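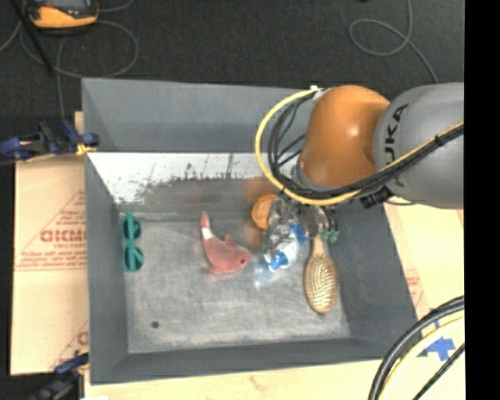
Skeltley Boat Trip Operators
Minutes of the meeting held on December 11, 2023

Search the minutes
Print | E-mail this page

Present: Marion Haldane (chair), Ewan Chisholm, Skye Innes, Craig Farquharson. Minutes by Sorcha Pollock.

1. Last minutes
Accepted with one correction. The trip on the Tinen in September was shortened by fog, it was not canceled.

2. Season numbers
Skye read the totals from the log books. The two boats made 159 trips and carried 2,442 passengers. Of these passengers, 1,147 went with the Gileo and the rest with the Tinen. Craig asked if children under three are included. Skye answered that they are, but only from the month of June, so the earlier weeks are a little too low. She will add a note to the table.

3. Distance to the seals
Ewan reported that on busy mornings both boats arrived at Baxter rocks at the same time, and the seals went into the water. There was a long discussion. Craig prefers that one boat goes around the island in the other direction. Marion was worried about the swell on the north side for passengers who get seasick easily. Agreed: next season the Tinen leaves 30 minutes later, and the second boat waits outside the bay until the first one has left it.

4. Sightings book
Porpoises were written down in three different ways, and this makes the book difficult to use. Sorcha will prepare one sheet for both boats -- date, place, species, number, and weather. Ewan asked for a bigger space for remarks.

5. Ticket hut
The lock is stiff and the window lets in rain. Craig will get a price for both repairs before the spring. The color of the new sign was not decided.

6. Other matters
Skye asked for two more life jackets in the smallest size. Agreed.

Next meeting: Marion will send the date by e-mail.

2 comments | Share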